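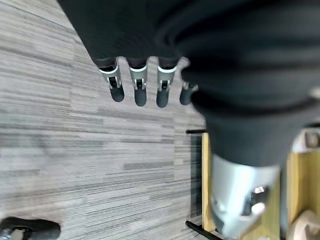 Hand teleop group – minutes

Oct 14, 2020, small meeting room, then moved out to the floor

In the room: Kohei Hayashi (chair), Masanobu Arai, two from the Pasadness office, me taking notes
On the phone: Jondeck, dropped off twice

1. Last minutes

Read, fine. One fix – the glove order was for 16, says 60. Corrected.

2. Glove on the hand

Masanobu has been running with the dark fabric glove over the palm and the base of the fingers, metal knuckles and black tips left bare. Likes it. Cables don't snag anymore. Downside is the fabric bunches across the back when the hand hangs down, and the wrist camera gets a lot of black glove in its view, the little finger side especially. Fourth finger partly hidden, thumb very big and blurry up close.

Kohei asked does that matter for training. Masanobu – not for the reach, maybe for the pinch. Pasadness want the same glove on every session, whatever we pick, or the old and new demos can't be mixed.

Long back and forth on trimming the cuff. No decision. Masanobu to try a tighter size on the spare hand first.

3. Demonstrations so far

400 recorded by remote control on the Aoki task (pick up, turn over, set down). 60 thrown out. Most of the bad ones are the operator pausing halfway to think, so the arm just hangs there and the policy learns to hang there too. Kohei wants pauses trimmed automatically. Jondeck said no, trim by hand for now, the script cut out real slow movements last time. Left at: by hand until March, then look again.

Also seven demos where the recording was started before the arm was over the table, so the first part is all carpet. Keep or cut? Keep the files, cut the start. Masanobu to write down the rule so we all start in the same spot.

4. By hand or by remote

Pasadness asked again why not push the arm through the task by hand like they do. Kohei: our fingers are the hard part and you can't guide four fingers and a thumb with two hands and still hold the wrist. Fair point from their side that remote operators get tired quicker and the grips get sloppy after a while. Agreed to split it – guide the arm by hand for the big moves, remote for the fingers. Try on one task only. Flavosum jar task picked becuase it's short.

Jondeck worried about the operator's arm getting into the wrist camera when guiding. Masanobu will tape a line on the carpet for where to stand. Somebody's shoe is in view in some of the older ones as well, same line should sort it.

5. Thumb mapping

Operator's thumb and the robot's thumb still don't agree. Robot closes late. Everyone compensates without noticing, so the demos look ok but each operator does it differently. Kohei wants it fixed before any more recording. Masanobu says half a day. Kohei says he said that last time. Noted.

Recording on Flavosum is on hold untill the thumb is done. Aoki carries on as is, old mapping, do not change partway.

6. Any other business

– Starting pose: four fingers down, palm over, arm still, then hit record. Put it on the wall.
– Operators to write their initials in the log. Missing on a lot of them.
– Jondeck asked for a sample of the discarded demos. Kohei will send the lot.
– Chair squeaks on the audio. Don't care, audio isn't used.

Actions

Masanobu – tighter glove on spare hand
Masanobu – thumb mapping, tape line, start rule written up
Kohei – discarded demos to Jondeck, pose sheet on the wall
Pasadness – send their notes on guiding by hand
Me – fix the glove number in the last minutes

Next meeting same room, after the thumb is fixed. Kohei to send the time round.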